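My second November with the sewing machine

When I moved to Landby I wanted a hobby that would not need much talking. My English was slow at that time, and in the evening I was tired from speaking it all day. So I bought a used sewing machine, a Flonard, from a woman two streets away. She asked for 100 dollars and gave me also a tin of buttons. I still have not used even one button from it.

In the first year I made mostly mistakes. I sewed a pillow cover closed on all four sides. I cut a skirt with the fabric folded the wrong way, so the flowers grew down on the back and up on the front. My mother, who sewed all our school clothes, looked at it on the phone and was quiet for a while. Then she asked if I was eating well.

This year I decided to learn properly, and I signed up for the Monday evening course at Surdu, the fabric store behind the post office. The teacher is Janka Ševčík. She speaks little and rips out seams very fast. On the first evening she made us sew straight lines on paper, without thread, until 8 o'clock. I was a bit insulted, but my lines are straight now.

The thing I want to write about today is paper patterns, because I had a wrong idea about them. I thought you buy a pattern, cut out your size and it is finished. Then I gained a little weight over the winter, and my size was lying in pieces in the trash. Janka traces everything. She keeps the original sheet whole and draws her size on thin tracing paper, with the notches and the grain line, and writes the date in the corner. Her oldest one is for a child's coat, and the child is now taller than she is.

I bought a roll of tracing paper and started with a Mondodex shirt pattern, number 2699. It took me almost the whole Sunday. The lines for all the sizes cross each other near the armhole, and I followed the wrong one twice. Now I first go over my size with a colored pencil — slow work, but I like it, with the radio on and tea at a safe distance. 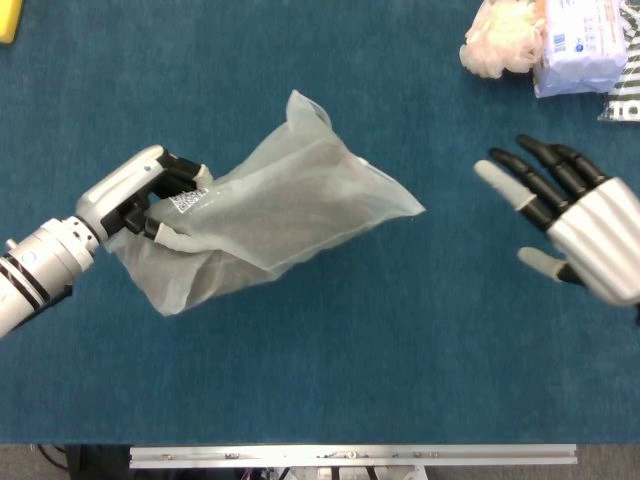
Do you need to add the seam allowance when you trace? It depends on the pattern, so read the first page of the instructions before you draw anything. My shirt did not include it, and I added 16 millimeters everywhere except the collar, where I took less.

The shirt is not finished. I have the front, the back and one sleeve, and the second sleeve waits for me to be in a better mood. The fabric is a gray cotton with a small stripe, and the stripes meet at one shoulder and miss each other at the other one. Janka says I can leave it or I can rip it. I think I will rip it, but next week.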